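Open Day at Brilar: Your Questions

When is it?

Tuesday, from 9 in the morning until the coffee gives out. The shape-sorting demonstration runs all day at the MacKinnon Street entrance.

What does the robot do?

It puts shaped blocks into the holes of a blue foam board. Your toddler may be faster. Please let the robot have its moment.

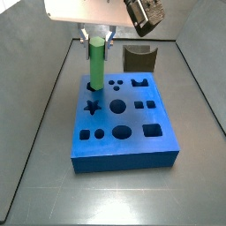
The green hexagonal block over the board's back left corner.

Is that all?

For most visitors, yes, and they stay longer than they planned. The board has a star, an oval, an arch and plenty of others, and a block that is slightly turned will sit on top of its hole and sulk. Getting the angle right is the hard part. Rizwan Rathnayake, who runs the demonstration, will explain why for as long as you let him.

Can I pick the next shape?

Yes. Ask Rizwan between runs. Children under 9 tend to request the star, and then request it again.

Does it ever miss?

Of course. We don't edit those out. Applause is welcome either way, though it makes no difference to the robot.

Why are there walls on three sides?

Dropped blocks roll, and we got tired of crawling under tables. The gray panels also give you something to not lean on. Please don't lean on them.

What about the long green block?

It's square at the end, and visitors like to argue over which hole it belongs in. You can place a guess on the sheet by the door. The prize is a Wamow mug, of which we have 400.
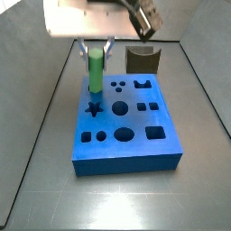

Do I need to book?

Only for the 2 o'clock tour of the Prito lab, which takes 19 people. Everyone else can walk in.

Can I bring my own blocks?

No. We had to make this a rule.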